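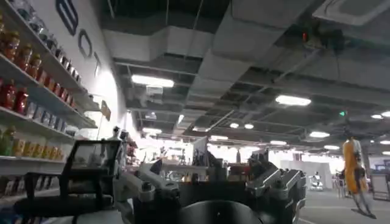 ## Session 2: Stock on shelves, linens in the wash

Handout for the shop and household course at Prelley. Read it before the practical. Questions go to Mirta Herrera.

### 1. Shelves

Tall shelving works best when each level has one kind of package. Jars with dark lids can share the top shelf, as on the white unit, with red bottles and the blue and white packages on the level under them. Yellow packages are lower again.

- Face every label toward the aisle.
- Older dates go to the front.
- Pull jars forward with both hands. Use the step for the top shelf.
- Wipe a shelf only when it is clear. Don't wipe between items.
- Spills on packaging go in the stock book – item, shelf, initials.

Bożena Pietrzak keeps the stock book. The current one starts at line 498, so don't begin a new page at 1.

### 2. Loading a front-loader

Cloths and aprons are washed after each practical. Sort them first: whites, colors, anything greasy.

1. Open the door all the way and look into the drum. Dark drums hide dark socks and cloths, so feel along the back.
2. Check the rim for anything caught from the last load.
3. Put large pieces in one at a time, small ones between them.
4. Stop when there is still a hand's width free at the top.

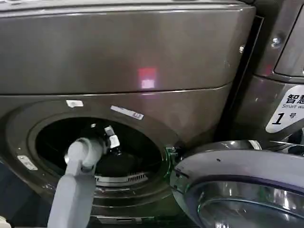
5. Push the fabric clear of the door before closing. A trapped apron string is enough to cause a leak.
6. Set the program from the card. Greasy cloths get the long one.

When the load is done, leave the door open a little. Czesław Sobczak will show how to clean the seal next time.

### For next session

Write half a page on how you would arrange 19 kinds of jars on one shelf unit. Sketches are fine – label them. Hand it to Kanokwan Luangrath before the practical starts.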